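Right, a few posts on moving from a big town to a very small one, as several of you asked how we're getting on in Stisstead. Kettle's on, so bear with me.

We've been in since January and I still can't get over how much people talk to you! I went out for a pint of milk and came back 27 minutes later knowing which lane floods, who sells eggs and where not to park on bin day. The shop is about a minute's walk.

The village has 506 people according to the parish newsletter, 508 now I suppose, if they've got round to adding us. Our old postcode must have had some 3000 within shouting distance and I knew perhaps four of them to nod to.
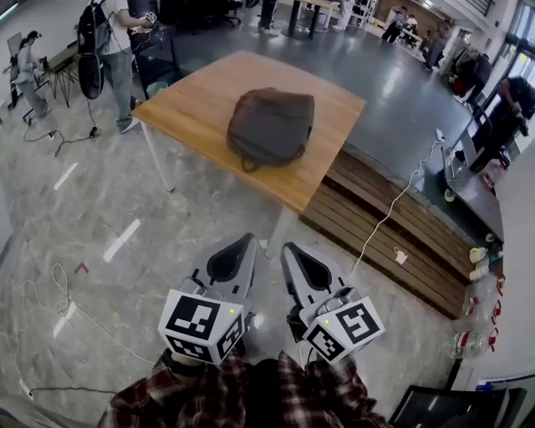 The thing I miss most is the bus. I used to moan about the number 9 all the time (you'll remember, I was very boring about it) and now I'd hug the driver. We get one at ten past nine and one back at two, and if you dawdle over lunch you're walking home.

The dark took some getting used to as well. Proper dark, I mean, no street lamps past the church. I bought a decent torch after I said good evening to a hedge. The stars are lovely though, and I've started going out in my dressing gown before bed just to look up.

Heating is oil, which we'd never had before. You have to order it yourself and there's a minimum delivery, so do ask about that if you're viewing places like ours. We put in 1000 litres and I've been guarding the thermostat like a dragon ever since.

Somebody asked about broadband. It's fine in the kitchen and hopeless upstairs. Films get watched at the kitchen table with a cushion on the chair.

Next job is the garden, mostly brambles and one very old apple tree. If anyone knows whether it's too late to prune it, please shout, I've had three different answers in the shop already.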